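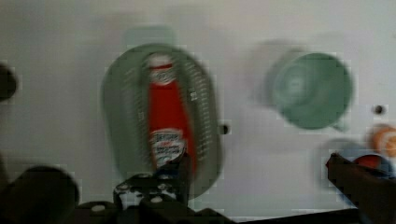
Every condiment in my refrigerator door used to stand upright, like a choir, and like a choir it had one member who fell over whenever anybody moved. I have given up on the door. The squeeze bottles now live in baskets, lying down, and the best basket for the job is a cheap plastic one with slots in the sides, long enough that the ketchup can stretch out lengthwise with its cap at one end. An oval one does nicely, and a green one means you can find the red bottle before you've had coffee. Look for a rounded rim, too. You'll be grabbing it by that.

A few notes from a kitchen of 38 square feet.

Measure the bottle before you buy the basket. I didn't, and I own two Skamell trays that fit nothing made by man.

Close the cap until it clicks. Wipe it first. The crust under a ketchup cap has the holding power of good mortar, and a lid that sits on crust is only pretending to be shut. Warm water and an old toothbrush will clear it -- mark the toothbrush, please.

Point all the caps the same way. When something leaks, and something will, you'll have one end of the basket to scrub.

Slots let air in and also let mustard out. A folded paper towel under the basket takes care of it. My neighbor Paraschiva Barbu uses a cut-up place mat, and hers looks better than mine.

Don't lay down glass bottles with loose lids, anything with a cork, or the soy sauce. I have tested the soy sauce.

For the last inch in the bottle, stand it cap down in a mug for an hour before dinner. A heavy mug, with a wide mouth. Water glasses tip, and then you're back to the choir.

Wash the basket in the sink with dish soap and go along the slots with that same toothbrush. I put one through the dishwasher last December and it came out shaped like a potato chip. It holds clothespins now.

Next page: what to do with 333 soy sauce packets.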